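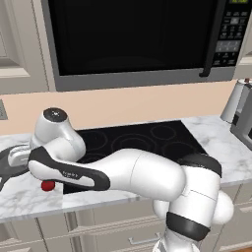
A kitchen counter, shown in a computer rendering.

The Counter Comes Back

For most of the last century the kitchen counter kept getting longer. Houses grew, appliances multiplied, and each new machine needed a place to sit. A toaster, then a mixer, then a coffee maker, then whatever arrived in January as a gift and stayed out because there was no room in the cabinets. By the time the average remodel included an island, plenty of cooks were still complaining they had nowhere to chop an onion.

In Prindulley, a town of older brick row houses, most kitchens never got the chance to grow. They are narrow, with a door at each end and a window over the sink. The usual run of counter is less than 100 inches, and the stove takes its share of that. People here have been cooking in tight quarters for generations, and what they know about it is now of interest to designers in places with a lot more room.

Rosales, a two-room cabinet shop near the rail station, has rebuilt 19 of these kitchens. The jobs look modest when they are finished. The shop rarely moves a wall or a pipe. It starts by asking the owners to cook a normal dinner while someone from the shop stands in the doorway and takes notes. The notes cover where the cutting board goes, where the hot pan lands, and how often the cook has to turn around with something wet in one hand.

What comes out of those evenings is usually the same. The most valuable stretch of counter in any kitchen is the piece between the sink and the stove, and it is usually the piece with the dish rack on it. Move the rack to the far side of the sink, or hang it on the wall, and the kitchen changes at once. Rosales has talked at least two customers out of a full remodel this way and charged them only for the shelf.

Height matters as well. Standard counters are 36 inches from the floor, a figure that suits some people and gives others a sore back. A tall cook does better with a thick board that raises the work a couple of inches. For rolling dough, a lower surface is easier on the shoulders, and a sturdy kitchen table will do.

Materials get most of the attention in showrooms and less in Prindulley. Many of the older kitchens have maple tops that have been sanded and oiled over and over. They stain, and they burn if a skillet is set down on them. They can also be fixed in an afternoon. Clunoletti, a stone yard outside town, sells offcuts left over from larger jobs, and a small slab set into a wood counter beside the stove gives hot pans a place to go. One recent piece cost $459, cut and polished, and took 15 minutes to set.

Lighting is the other cheap repair. One ceiling fixture in the middle of the room puts the cook's own shadow on the cutting board. A strip under the upper cabinets, set toward the front edge, takes care of it.

None of this does much for storage, and owners of small kitchens tend to get strict about what stays out. The kettle stays. So does the salt. The blender goes on a shelf by the back door – and if it stays there untouched until spring, it goes to the church sale.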